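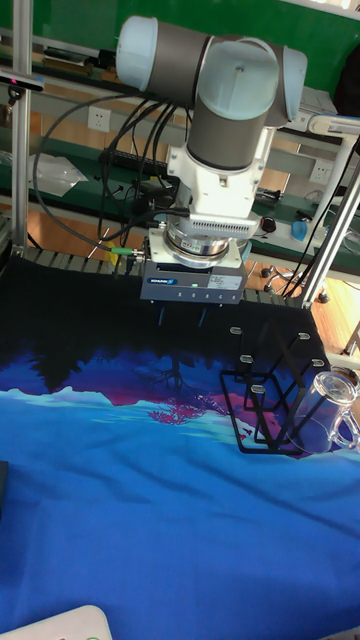
# Printed tablecloth won't lie flat - do I iron it or give up?

**Sekar Yusof**

I have a polyester (I think) tablecloth with a mountain landscape on it, all deep blue with a pink patch of trees in the middle. Lovely thing. The mountains are fine. The lower half, which should be a calm blue nothing, has soft wrinkles running right across it, and my black wire cup rack stands on the right side like it's waiting for a bus. I've had the cloth 3 months and smoothing it by hand lasts until lunch. The care tag went missing in July. Can I iron a print like this?

**Dimas Santoso**

Just put more stuff on it.

**Gilang Liem**

You can, if you're careful. Take the rack off first (I have skipped this step, don't ask). Turn the cloth face down, lay a thin cotton towel over it, lowest setting, no steam, and try a corner for a few seconds. If the corner survives, work from the middle outward and keep the iron moving. Let it cool flat before you put anything back - folding it warm gets you brand new creases.

For storage, roll it around a cardboard tube. Mine has been rolled for 7 years and still looks decent, apart from the gravy.

**Sugeng Mangundap**

Tablecloth clips. I paid 20 dollars for a set, which was too much, but they do pull the wrinkles out a bit. They won't fix old fold lines.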